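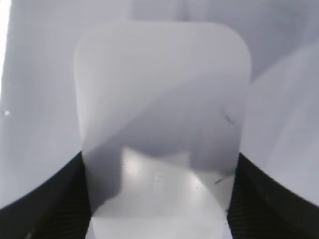

Why do engineers test more than one kind of gripper?
Each kind holds some things well and other things badly, so engineers try several on the same objects before choosing one.

A gripper is the part of a robot that does the work of a hand. At the Kurkivel Learning Centre, three kinds are compared. One has stiff fingers, one has soft fingers, and one uses suction.

To make the test fair, every gripper must pick up the same objects in the same order. Only the gripper is changed. The speed of the arm stays as it was. Each gripper has 52 tries, and the results are written in a table.

Thin, flat objects are a hard test. If the fingers press too lightly, the object may slip. If they press too firmly, it may bend.
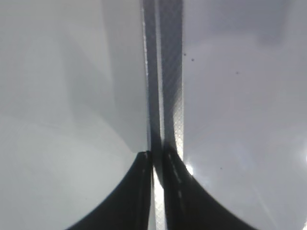 Two black fingers pinch a flat grey strip.

A small camera near the fingers helps engineers to see how an object is being held.

Word to know
Grip: a firm hold on something.

Shared 49 times | 3 comments

Related pages
What is a robot arm?
How do robots see?
Visiting Kurkivel with your school
Machines at work in Clondadel, 1947 to today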